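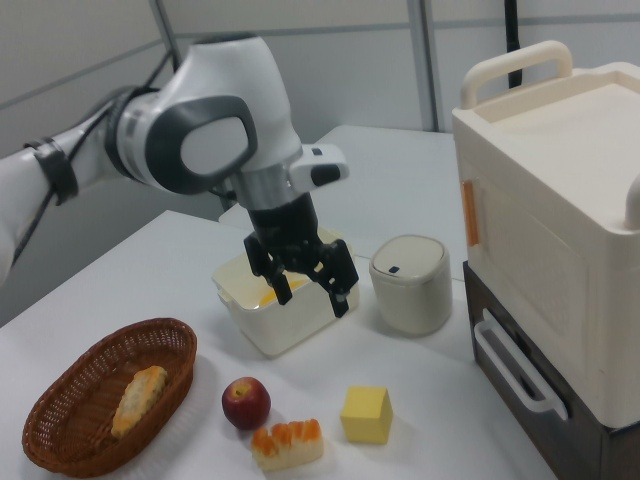 Hurkville Pantry Swap - Your Questions, Answered
Last updated: September

What is the swap, exactly?
It's a friendly morning where neighbors trade food they won't get around to eating for food they will. Bring a bag of rice, go home with somebody's plum jam - that kind of thing! We meet in the Fukport Street hall, and you're welcome whether you've lived in Hurkville for 30 years or moved in last week.

What can I bring?
Anything sealed and in date, plus bread and rolls baked within the last 2 days. Home canning is fine if you label it with what's in it and when you made it.
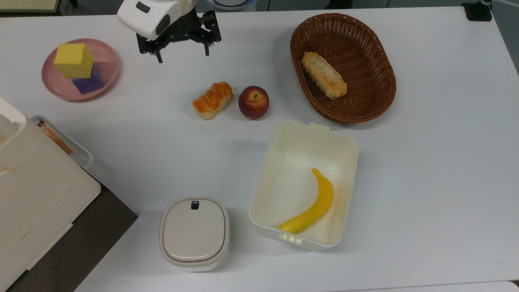 One regular wrote to us that she would love a separate shelf for gluten-free things, well away from the flour, and we think that's a lovely idea, so look for it by the window from now on.

Do I need my own containers?
Please do bring a few if you can, with lids that really close (soup in the back seat is no fun for anyone).

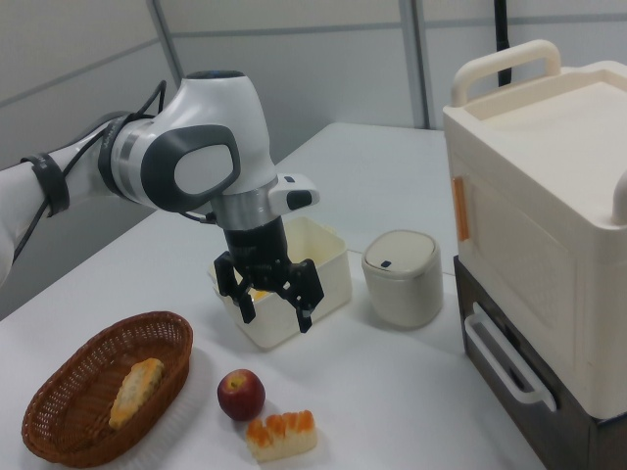 If you run short, we keep spares by the door, and all we ask is that you wash them and bring them back next time.

When should I come?
Doors open Tuesday at 9 in the morning. The first 20 minutes are just for setting out, so have a coffee and a chat while you wait.

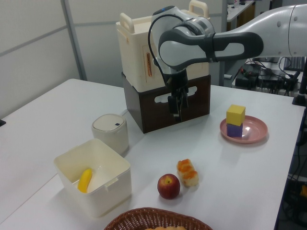 Could there be an evening swap too, for those of us who work days? A few of you have asked this, and we'd dearly like to say yes. We're talking with the hall about it now and will post the answer on this page.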